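읽는 시간 2분
9월 · 글 멜키아데스 로살레스

택배 끈 모으는 사람의 변명

우리 집 현관 옆 서랍을 열면 끈이 쏟아진다. 마끈, 종이끈, 빵 봉지에 묶여 있던 철사끈, 선물 상자를 감았던 공단 리본까지. 작년에 큰맘 먹고 길이를 전부 재 봤더니 합쳐서 249미터였다(네, 정말로 쟀습니다. 거실에서 줄자 들고 이틀 걸렸어요). 이쯤 되면 뭐라도 만들어야 하지 않겠나 싶어서 시작한 게 끈 코바늘이다.

처음엔 그냥 컵받침이었다. 마끈은 손에 땀이 차면 보풀이 일고, 종이끈은 세게 당기면 툭 끊어진다. 첫 컵받침은 동그라미를 뜨려던 것이 어쩐지 감자 모양이 됐는데, 남편은 그걸 보고 냄비 손잡이 덮개냐고 물었다. 지금도 부엌에서 감자라고 부르며 잘만 쓴다.

요령이 생긴 건 동네 공방 부르크스카에 다니면서부터다. 거기 선생님은 끈을 종류별로 나누지 말고 굵기별로 나누라고 했다. 나는 그때까지 색깔별로 나누고 있었으니 서랍을 통째로 다시 엎어야 했다! 그래도 굵기를 맞추고 나니 코가 확실히 고르게 나온다. 짧은 끈은 맞매듭으로 잇고, 매듭은 안쪽으로 밀어 넣는다. 한 뼘이 안 되는 자투리는 따로 빼 두었다가 술 장식으로 단다.

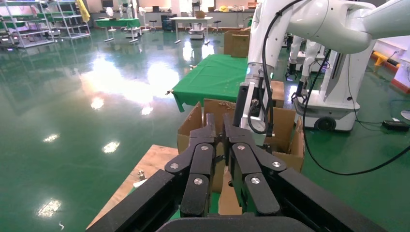 바늘은 9밀리를 제일 많이 쓴다. 그로니톤에서 나온 나무 바늘인데 손잡이가 통통해서 오래 쥐고 있어도 손목이 덜 아프다. 금속 바늘도 써 봤지만 마끈이랑은 영 궁합이 안 맞았다. 끽끽거리는 소리가 나서 고양이가 방을 나가 버린다.

바구니에 도전한 건 올봄이었다. 바닥은 짧은뜨기로 돌리다가 손바닥만 해졌을 때 코 늘리기를 멈추고 그대로 올라가면 벽이 선다. 말은 쉬운데, 나는 멈출 때를 놓쳐서 바구니 대신 챙 넓은 모자 비슷한 걸 떴다. 풀고 다시 떴다. 또 모자가 됐다. 결국 단마다 빵 봉지 철사를 걸어 표시를 해 두고서야 바구니다운 바구니가 나왔고, 거기 쓴 코를 수첩에 적어 둔 대로 더해 보니 2,924코였다. 지금은 양파가 들어 있다.

리본은 좀 다른 이야기다. 미끄러워서 코바늘로는 고생만 하니까, 나는 폭이 넓은 것만 골라 바구니 테두리에 감침질로 두른다. 다림질은 꼭 천을 대고 낮은 온도로. 스케식스 문구점 포장 리본이 초록색이라 예쁜데, 일부러 그것 때문에 편지지를 산 적이 두 번 있다. 절약하자고 시작한 취미 맞나요?

요즘은 친구들이 끈을 모아다 준다. 파파도풀로스 빵집에서도 밀가루 포대를 꿰맸던 무명실을 한 뭉치씩 챙겨 주시는데, 이건 두 겹으로 겹쳐 뜨면 행주로 딱 좋다. 삶아도 멀쩡하고 물기도 잘 먹는다. 다만 처음 빨 때는 꽤 줄어드니 가로세로 두 코씩은 넉넉히 잡으시길.

서랍은 여전히 꽉 차 있다. 다음에는 현관 매트를 떠 볼 생각인데, 굵은 마끈이 아직 모자라서 색은 못 정했다.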